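Ticket 3352: Label printer drops jobs after sleep
Product: Voyle print service, Kastix desktop label printer
Site: Grakstead
Opened by: Kulsoom Chaudhry
Assigned to: Jui-lin Au
Opened: 10/16/18
Status: Resolved

Kulsoom Chaudhry
First print job after the printer goes to sleep disappears. Queue shows it as sent, status light turns green, no label comes out. The second job prints normally. Small batches can be resent by hand. The weekly batch is 2,000 labels, sent as separate jobs, and we find out at packing that the first one is missing.

Jui-lin Au
Please confirm the following:
Connection type (USB or network)
Sleep timer value on the printer menu
Driver shown under Printer Properties, Advanced tab
Whether the test label from the front panel prints after sleep

Kulsoom Chaudhry
Network, wired. Sleep timer is 13 minutes, which I believe is how it arrived. Driver says Kastix Label, version 2. The front panel test label prints every time, asleep or not.

Jui-lin Au
Panel test is fine, so the print head and media sensor are ruled out. Turn off bidirectional support on the Ports tab, restart the spooler, let the printer sleep, then send one label from Notepad.

Kulsoom Chaudhry
Done. Same result. Job leaves the queue, no label. Also swapped the network cable and moved to another port on the switch. No change.

Samina Rind
Adding a note from the second workstation. Same fault there, so it follows the printer and not the PC. A ping to the printer while it sleeps gets one timeout and then normal replies.

Jui-lin Au
The timeout fits. The network card wakes on the first packet but discards what arrives before it is ready. The port is set to raw with no status check, so Windows marks the job complete once the data is handed over. Steps:
1. Open Printer Properties, Ports, Configure Port.
2. Change the protocol from Raw to LPR and enter the queue name from the printer's configuration label.
3. Tick LPR Byte Counting.
4. Apply, then restart the spooler.
5. On the printer menu, set Sleep to Off until the test is finished.

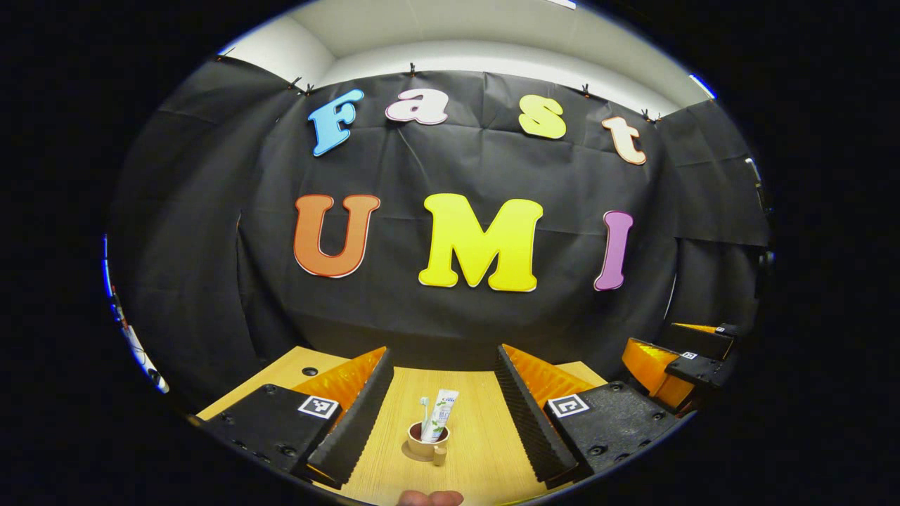

Does the sleep timer have to stay off once the port is changed?

Leave it off for the first full batch, then set it back to 13 minutes and send a single label after the printer has gone to sleep. If that label prints, the timer can stay on.

Kulsoom Chaudhry
Port changed on both workstations. Full batch came out with sleep off. Timer back on, waited for sleep, single label printed. Repeated from Samina's workstation, also printed.

Jui-lin Au
Closing. Port settings added to the Grakstead setup sheet. Reopen this ticket if the fault comes back after a driver update, as the installer can reset the port to Raw.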